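Notebook, April, wash counter

Blinds down, all the lights on, kettle on by nine. I've been looking forward to this one! Today was the squeegee day, meaning the wide yellow blade with the blue handle against the black counter top, and I had the whole morning for it before Conall Mulligan wanted the room.

For anyone picking this up later: the black top with the pale veins is a lovely thing and a horror to keep clear. Every dried drop shows. The white basin is far more forgiving, and you have to get your head down to the rim and look along it to find anything. So the counter gets judged standing up and the basin gets judged bending over, and please write down which you did, because my notes from last time don't say and I couldn't compare a thing.

What I tried, in order:

Long pull from the left end towards the basin, blade nearly flat. Leaves a thin line where the blade ends. Second pull overlapping by half a blade takes the line off.

Same pull with the blade tipped up. Chatters. Horrible noise, and Naomi Mussa came in from next door to ask what I was doing to the furniture.

Short pulls round the back of the tap. The tap is a chunky angular thing and the blade simply doesn't fit behind it, so that strip still wants a cloth. I quite like the cloth for it, it's quick.

Round the basin corners. Better than I expected! If you start on the flat and let the handle swing as you go, the blade follows the curve almost all the way.

Five passes of each, then a wipe and start again. Bundico cleaner for the first lot, plain water for the second, and I really do prefer the plain water on the black. The cleaner leaves a bloom you only notice from the door side.

Wash counter and the rest of the room, same session:
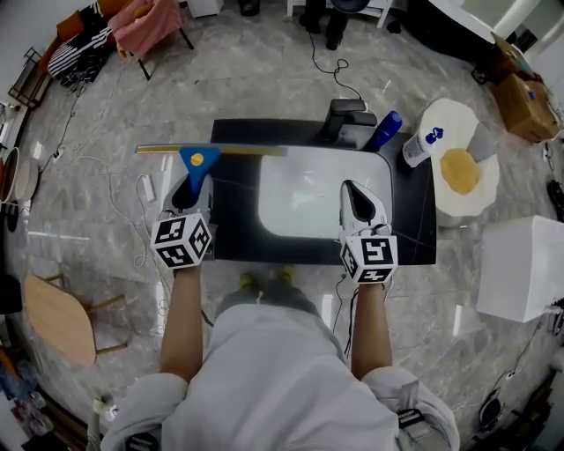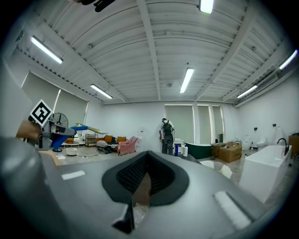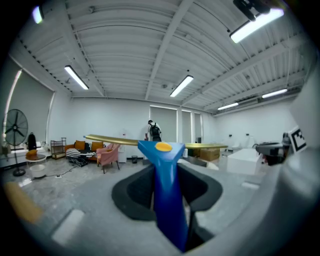
Naomi thinks we should do the floor by the counter at the same time, and she's right, the drips go further than you'd think. I'll bring the old bath mat from home. Conall wants the same set of pulls repeated on the Bradport worktop when it arrives, so I've left him a page of headings to fill in.

Still to do: second blade from Khaemba, fresh cloths, ask whether the Pokov sample is sealed or bare.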